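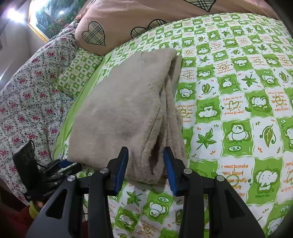 Cómo doblar prendas gruesas de pelo sobre la cama

Guía de Clokedel — Ropa y armario
Actualizado el 27 Jan 2024

Las prendas de pelo, polar o punto afelpado ocupan mucho y conservan mal el pliegue. El método que sigue sirve para jerséis, chaquetas sin cremallera rígida y mantas pequeñas. No requiere tabla de doblado.

Superficie de trabajo

Una cama hecha es suficiente si la sábana está tensa. El colchón cede bajo la mano, por lo que conviene presionar con la palma abierta y no con los dedos. Una sábana de cuadros facilita la tarea: las líneas del estampado sirven de referencia para alinear el bajo y los costados. En una sábana lisa se puede usar el borde del colchón como guía.

Antes de empezar:

Retirar almohadas y cojines de la zona de doblado.
Vaciar bolsillos, si los hay.
Comprobar que la prenda está seca también en puños, axilas y cintura. El pelo largo retiene humedad en la base aunque la superficie parezca seca al tacto.
Sacudir una vez, sujetando por los hombros.

Procedimiento

1. Extender la prenda. Colocarla con el delantero hacia abajo y el escote en el lado opuesto a quien dobla. Alisar desde el centro hacia los costados. Las arrugas leves no importan en este punto; las bolsas de aire sí, porque desplazan las capas en los pasos siguientes. Revisar a la vez la superficie: manchas, zonas apelmazadas, hilos o cordones sueltos junto al escote. Un hilo suelto no se corta ni se estira. Se pasa al revés con una aguja de punta roma. Si aparece una mancha, la prenda se aparta y se trata antes de guardarla.
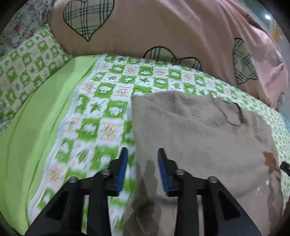
2. Doblar las mangas. Llevar cada manga hacia el centro de la espalda, en línea recta, y bajarla después en paralelo al costado. Los puños no deben superponerse: dos puños gruesos en el mismo punto forman un bulto que se marca en la capa superior. En mantas, este paso se omite.

3. Cerrar los costados. Doblar un tercio del ancho hacia el centro y repetir con el otro lado. La pieza resultante es una banda larga de anchura constante. Si un lado queda más ancho, deshacer solo ese lado.

4. Doblar a lo largo. Subir el bajo hasta la mitad de la banda y doblar de nuevo hacia el escote. Con tejido muy grueso, dos dobleces bastan; un tercero tiende a abrirse.

5. Asentar. Apoyar las dos palmas durante unos segundos y soltar. No se plancha ni se comprime con peso.

Defectos habituales

Bulto inclinado, más ancho en la base que arriba. Las capas se han deslizado al levantar la pieza. Volver al paso 4 y sujetar por debajo con ambas manos.

Hueco entre dos capas en un lateral. Indica que una capa interior se ha quedado corta. Se corrige tirando suavemente del borde interior hasta igualarlo con el exterior.

Solapa que asoma bajo la capa superior. Suele ser una manga mal recogida — en mantas, una esquina. Introducirla con la mano plana.

Zonas más oscuras en el pelo. Si el tejido está seco y limpio, puede tratarse solo de la dirección del pelo. Pasar la mano o un cepillo suave en un único sentido y comprobar si el tono se iguala.

Almacenamiento

Guardar en horizontal, con el doblez cerrado hacia fuera. No apilar más de tres prendas de este grosor: la inferior pierde volumen. En cajones poco profundos es preferible una sola capa. Para periodos largos, usar una funda de algodón transpirable y rehacer los pliegues en otro punto cada 12 semanas. Las bolsas de vacío no son adecuadas para pelo largo — el aplastamiento puede ser permanente.

Lo que se guarde en febrero, al final de la temporada de frío, debe lavarse antes según la etiqueta, aunque se haya usado poco.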